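Are clear zip pouches worth it for sorting odds and ends?

Posted by Zuvdale, 7/27/19

Everyone keeps telling me see-through pouches will cure my junk table. I'm not convinced. Mine has a trainer, scissors, a roll of parcel tape and a wicker basket on it, and I can't see how a bit of plastic with a zip helps with any of that. A set near me costs as much as a decent storage box. Has anyone used them for longer than a fortnight?

Jondus

Depends what goes in. I've had mine since March and they're fine for straps, cables and small soft stuff.
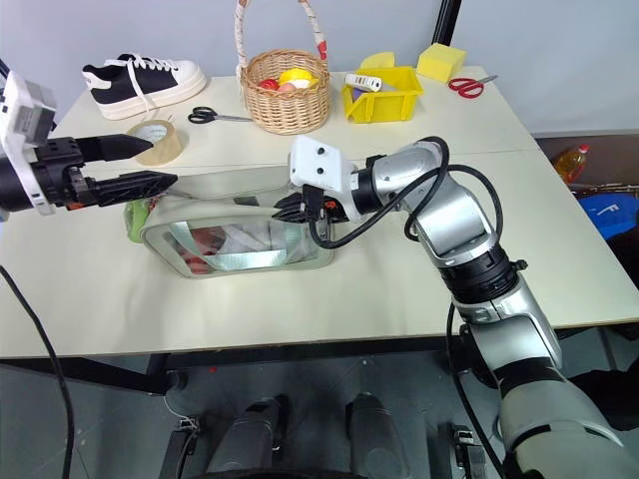 The big stuff never goes in, so you still need a basket or a shelf for it. I'd also ignore any advice that says to buy 11 sizes. Two will do — one for straps, one for bits. Hold the rim open when you fill it or the things at the bottom bunch up and the zip catches. Fabric binding round the edge seems to last better than bare welded plastic, though I've only got my own to go on.

Vustley

waste of money, use a freezer bag

Võ

Freezer bags split. I went through a box of them in one winter. That said, I don't believe the "you'll see everything at a glance" line either. Under a ceiling light the plastic shines back at you, and once there's more than a layer inside you're guessing at colours. The sort with a window in the front and soft fabric for the rest is no better for that, but it's nicer to handle.

Check the zip pull before you buy. Small metal ones are fiddly with cold hands. I tied a loop of string to mine.

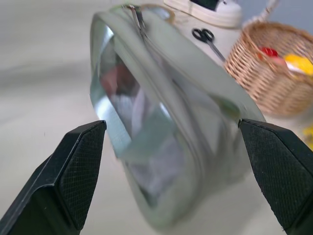 Related topics

Does parcel tape go off in a warm cupboard?
Wicker basket shedding bits, any fix?
Keeping white soles white
600 buttons and no tin
Best place to keep the scissors (43 replies)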